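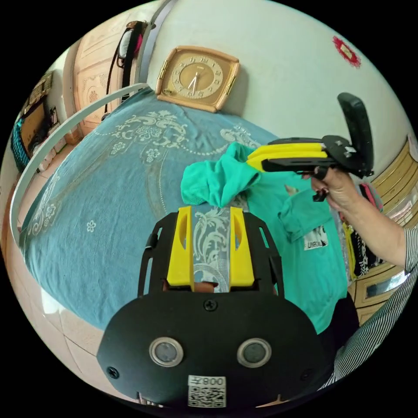 # Folding shirts at Phromma

Got to Desholm late. Missed the talk, missed the coffee, came in on the part I wanted anyway – a bedroom, a made bed, a turquoise T-shirt with UNICORN on it, and two people teaching machines to do laundry.

Open day at Phromma, Wednesday, August 5, 2026. Small outfit. No arms on show this year. Last year they had an arm, and visitors stood behind a rope and watched it think. Now you get handed the grippers. Black body, black trigger under the handle, two yellow fingers out front. Squeeze, they close. That's the lesson.

"People want to pinch too much cloth," says Covadonga Quintana, who runs the sessions. "They grab a fistful. Then the fold is a lump." She makes everybody start with the hem.

I grabbed a fistful.

The idea is simple enough to say in the doorway. A person does the chore with the grippers, the sensors record it, and later a robot with the same kind of fingers learns from the recordings. Lots of recordings. The target for the shirt set is 86 good folds per operator, and a good fold means no dropped cloth and no help from your free fingers. I asked Ekkachai Ratanaporn how many a beginner gets in their first half hour. "Three. Maybe." He wasn't joking.

Why a bedroom? Tables were easier, he said, and the robot got very good at tables. Then they tried it on a bed and it went to peices. A mattress gives. A bedspread slides along with the shirt. The cloth you want and the cloth you don't want are lying on top of each other, and the fingers don't care which one they get. I picked up the bedspread twice.

My turn, properly. 30 minutes on the clock. Left sleeve in – fine. Right sleeve in – fine, a bit crooked. Bottom to top, and here you need both hands moving together, and mine don't. The trigger has a short pull and I kept letting go early. Wrists ached before my patience went, but only just.

Next to me Lesego Engelbrecht, a hotel laundry supervisor from Grollton, was folding like she'd been born with yellow fingers. She had opinions too. Doesn't think a machine will touch her fitted sheets for years. Would hand over the pillowcases tomorrow.

What does Phromma do with the bad folds? Keeps them, labels them, mostly leaves them out of training. Ekkachai wants to use more of them, Covadonga dosen't. That argument was still going when I found my coat.

Final score: two. One of them she called generous. Next open day is in May, and they're talking about socks.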